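About Hirton Laundry Services

Hirton is a laundry and linen company. We wash, dry, press and deliver for guest houses, care homes, restaurants and private households, and we run self-service shops for people who would sooner do it themselves. We started with one shop on Gratow Road and a second-hand van. The shop is still open and the van is not.

There are now 50 people on the payroll, most of them at the Skillwood works, where the contract linen is done. The rest are drivers, shop staff and a small office team who answer the phone and send out the bills.

What we do

Contract linen makes up the larger part of the business. We supply sheets, towels, tablecloths and kitchen whites, either from our own stock or from yours. If you use our stock, you pay a weekly rate and we replace worn items as part of it. If you send us your own, each piece is tagged at Skillwood on its first visit and comes back to the same address every time.

Household washing can be left at any shop counter before 11 am and collected the next working day. We charge by the bag. Duvets, curtains and anything with feathers in it take longer, and the counter staff will give you a date when you hand them over.

The self-service shops are open from early morning until late evening, including Sundays. The last wash has to go in an hour before closing.

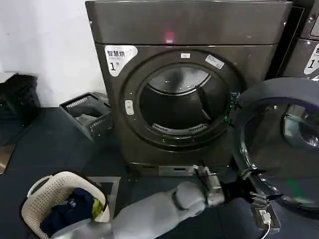 Where we are

Skillwood works: contract linen, deliveries, accounts. Visitors by appointment, please report to the side door and not the loading bay.

Gratow Road: counter service, self-service, ironing.

Station Parade: self-service only. Change machine on site, cards also accepted.

We deliver within 13 miles of Skillwood. Outside that area we can sometimes help if there is already a customer on the route, so it is worth ringing to ask.

How the company is run

Hirton is owned by the people who work in it. Anyone who has been here for a full year can buy a share, and each shareholder has one vote however many years they have been with us. The annual meeting is held in November. Accounts are sent to shareholders a fortnight beforehand.

We took over the Chang dry cleaning business when its owners retired, and kept the name over the door for their old customers. Chang tickets are still honoured at the Gratow Road counter. Suits, coats and wedding dresses go through there, and repairs such as zips, hems and buttons are done on the premises.

At the last count we had 132 contract customers. Some have been with us since the first van. We do not ask for long contracts. The usual term is six months, then one month's notice on either side. 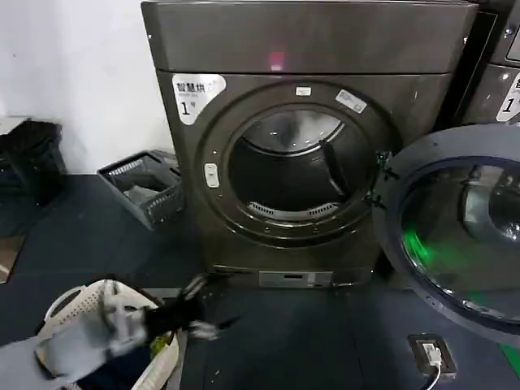

Lost items and complaints go to the office at Skillwood, by phone or by post. Tell us the date, the shop and what is missing or damaged. If it happened at a self-service shop, tell us which machine you used as well. A dryer may have its number on a sticker on the front, a large 1 for example, and with that we can check the right one. We reply within five working days. Anything found in a drum is kept for three months at the counter where it was handed in, apart from cash and keys, and those are sent to the office.

Working for us

Vacancies are put up in the shop windows first and on this site a few days later. We train drivers and pressers ourselves, so experience is useful but you do not need it. Shifts at Skillwood start at 6 am or 2 pm. School-hours shifts come up at the shops from time to time.

Page last updated 25/08/2024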